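Chopstick Sunday: the great drawer clear-out
Posted 2024-01-08 in Kitchen & Table

Hello and happy new year! I promised back in December that I'd finally sort out the cutlery drawer, and I've kept my word (only a week late, which is good going for me). Most of what came out of it was chopsticks. Years of takeaways, birthday presents, a very enthusiastic trip round the Onuoha market, and at some point it all went in the drawer in one big tangle and stayed there.

So the plan was simple. Everything out on the table, find the pairs, keep the good ones, and give the rest to my sister, who wants them for propping up her seedlings. I put the kettle on, got the stripy cloth out and made a proper afternoon of it.

The pairing took much longer than I thought it would! Black chopsticks all look alike until you put them next to each other, and then you see that one is fatter, or the shiny bit at the top has a different pattern, and you've been eating your noodles with two strangers for years. My trick is to start with the handle ends. Match the collars first, then check the thickness, then the tips. 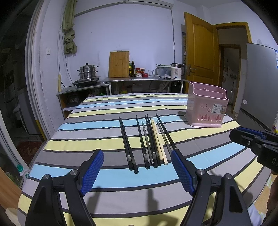 One black pair on the left, and the rest of the muddle on the right with the pale wooden two in the middle of it. Pink basket standing by!

I do love that basket, by the way. It has little tree shapes cut out along the front and clouds above them, and it's split into compartments, so the sorted things don't all slide back together the moment you pick it up. I've seen plainer ones in Zunport for less, but would they have clouds? They would not.

The wooden ones are my favourites for cooking. They're lovely for turning dumplings and fishing out noodles, and I'm not precious about them. The black ones with the silver collars are for when people come round. I give those a quick wash by hand and dry them straight away, as Joana Figueiredo told me off in the comments last time for leaving mine to soak (sorry, Joana!).

Next up is the spoon drawer, and I'm already dreading it. If you've got a good way of keeping chopsticks in their pairs, do leave me a comment. I've tried elastic bands and they always go missing.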